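I want to write something about collecting old mechanical singing birds, because last week I made a mistake and maybe somebody can avoid it. Small thread.

For those who do not know them: it is a little box, you push a slide, a lid opens and a bird the size of a fingernail turns, moves the beak and sings. Inside is a bellows and a very small whistle with a piston. No comb, no cylinder with pins.

The song is stored in the edge of a stack of cams. One lever follows the edge and moves the piston, so the note goes up and down. Another lever opens the valve. When the levers are clean, it is a real bird. When they are not, it is a kettle.

I bought mine from a small dealer in Dorberg, Zollska. They sell mostly clocks. The box was listed as lot 141, "working, sings short." I read "short" as a short song. It meant that the song stops before the bird goes down, and then the lid closes on the bird. Please learn this word before me.

The beak was bent from this. Also 2 feathers were missing from the tail, but I could see that in the listing, so I do not complain.
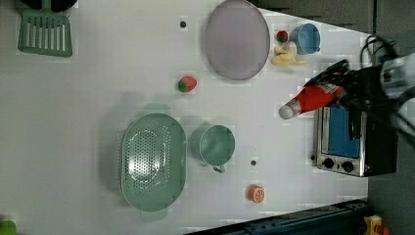 Kitchen things on the white table, ketchup included.

Now the bellows. The old skin was hard like paper and had a crack along the fold. Many people put glue on the crack. Please do not do it. The glue makes the fold stiff and the spring has to work against it, so the song becomes even slower.

I ordered new skin from Caron. They send it in small sheets, very thin, and you must choose the thickness yourself. I took the thinnest one and it was the correct choice for a box of this size. For a cage bird I would take the next one.

Cutting the skin took me one evening. Gluing it took 2, and the first evening went in the trash.

The oil is another question. I used Nomon clock oil, only on the pivots, with the point of a needle. Nothing on the cams and nothing on the piston. The piston must be dry, or it sticks in the tube and you get one long note.

On Thursday I wound it and it sang until the end. The bird went down, the lid closed after it. I played it again 2 times and then I let it rest.

The beak is still a little to the left. I will leave it like this for now, the metal there is old and I am afraid to break it.

If somebody has a good source for the tail feathers, please write to me. I need green ones, very small.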